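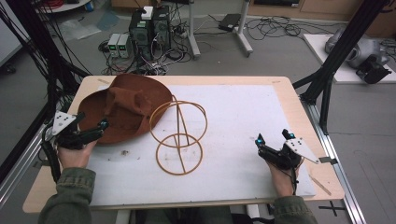 The policy had been stuck at the same score since February, and I had stopped looking at the graph in the mornings.

The task was called hat-on-form. Pick up the hat by the brim, lift it, bring it over the wire form, set it down so the crown sat on the upper ring. A child could do it. The arm could do it too, if the hat started in the one place it liked. Move the hat a hand's width and the arm would pinch at the air beside the brim, close, lift nothing very carefully, and set nothing down on the form. Then it would go home to its rest position as though the job were done.

We had 1813 demonstrations by then. All of them came from the hand-held grippers, and most of them came from me. I knew what my own hands looked like from above better than I knew my face. I could watch a clip from March and tell you if I'd slept.

The project was Jeluva. The method we were testing was Wekel, and Wekel was my idea, so I couldn't complain about it to anyone. The idea was simple enough to fit on one slide. When people handle something floppy, they make small corrections just before contact. They slow down, they tilt, they back off a little and come in again. The usual pipeline treats that as noise and smooths it out. Wekel kept it. It gave the hesitations more weight than the clean motion around them, on the theory that a hesitation is where a person is deciding something.

The arm trained on Wekel hesitated beautifully. It would come in toward the brim, slow down, tilt, back off, and come in again. Then it would miss.

My supervisor read the results and wrote one line under them: "It has learned to look like it is thinking." She didn't mean it unkindly. She gave me until the end of the month and told me to write up whatever I had.

So I went back to the clips, which I had been avoiding. I did it at night, when the building was quiet and the only sound in the lab was the fans. I decided to watch 195 of them at full speed, then again at quarter speed, and to write down what I thought I was doing each time my hand slowed. I wanted one word per hesitation. Aiming. Checking. Waiting.

By the second night the words had started to bother me. I would write "aiming," and then look again, and see that the gripper was already lined up. There was nothing left to aim. I would write "checking," but the wrist had turned a little away from the hat, so whatever I was checking wasn't the hat.

I got up and did the task myself, with my own hands and no gripper. I picked up the hat and put it on the form. It took no time and I felt no hesitation in it at all. I did it again. Then I put on the grippers and did it, and there it was, a small stop before the brim, like a step you take when you aren't sure how deep the water is.

I stood there with the grippers on for a while. They are heavier than they look. After an hour the weight goes into the base of the thumb, and you start to hold your elbows in without knowing it.

I wasn't deciding anything in those stops. I was bracing. I was getting ready to take the load of the gripper at the end of my reach, and I did it every time, and harder as the session went on. Wekel had found the most human thing in the data, exactly as I'd promised it would, and the thing it had found was a tired arm.

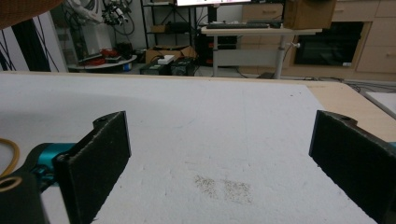

Most of what I knew about my own work I had learned from the overhead camera, so I made myself switch to the gripper's view for the rest. It is a strange way to see a room. Everything important is close and the rest is somebody's furniture. In one clip the two fingers stood open over the white surface with nothing between them except some gray specks, and I watched it many times over. I knew those specks. I used them. When I couldn't think where to start a reach, I started it near the specks. I had never told anyone that and never written it down, and I'd never noticed it myself until I saw it from down there. I went through the other clips looking for them, and they kept turning up, low between the fingers, at the start of a reach.

I added it to the list. Bracing. Starting from the specks. By the third night the list was long, and none of it was about hats.

Of the 195 clips, 181 had at least one stop I now called bracing. In 169 of those it came in the same part of the reach, when my arm was nearly straight. I checked the figures twice, then went home and slept until noon.

Greteo was the name of the other model, the dull one, the baseline. It had no special treatment for hesitations and had been beating mine by a little since winter. I could have handed in the comparison as it stood. I used the last week of the month to do one more thing instead. I turned Wekel upside down. Wherever it had given a stop extra weight, I made it give less if the arm was straight, and left it alone if the arm was bent.

I ran it on the old data first. Then I moved the hat a hand's width to the left and started the arm.

It came in fast, faster than I liked, and I had my hand on the stop button. It didn't slow down until it was very near the brim, and there it paused, once. It closed. The hat came up crooked, with one side of the brim folded under the finger, and swung over the form, and went down on the ring tilted like the hat of a man asleep on a porch.

I marked it as a success. Then I read our rules again and saw that the crown had to be level, and I changed it to a failure.

I moved the hat back and ran the next trial. The write-up was due at five, and I still needed a title.

"Marty," someone said at the door, "are you using the small table?"

I said I was, until five.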